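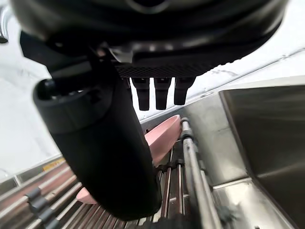 Black housing and mesh panel, from underneath.

Jun 9, 2021. Onion skin dye, cotton swatches, second round

Same cloth as last time, the Oteck plain weave, scoured overnight. Mordanted half with alum and left the other half bare. Bath was yellow skins only, simmered an hour and strained through muslin. Cloth in for 30 minutes, then left to cool in the pot.

- Alum set: strong orange-gold, fairly even. Swatch 17 has a pale fold line, my fault, I didn't open it out.
- Bare set: tan, blotchy at the corners. Lost a lot of color in the first rinse.
- Iron dip on 2 of the alum pieces: went olive fast. Pulled them early.

Rinsed everything until the water ran clear. The alum set took roughly half as long. 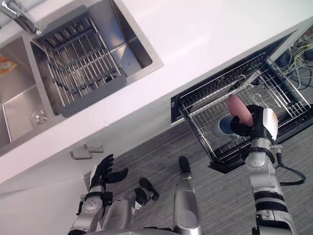
Darmawan thinks the blotches are leftover sizing and wants the bare set scoured again with more soda ash before we blame the missing mordant. Fair point. I used the Ondholm soda ash for this batch and never weighed it.

To do:
- weigh the soda ash
- rerun the bare set from a fresh cut
- window test, half of each swatch under card, up until October
- ask Rokeya for the red skins she's been saving

Swatches are labeled and in the Gedusard folder. Iron pieces bagged separately so they don't mark the others.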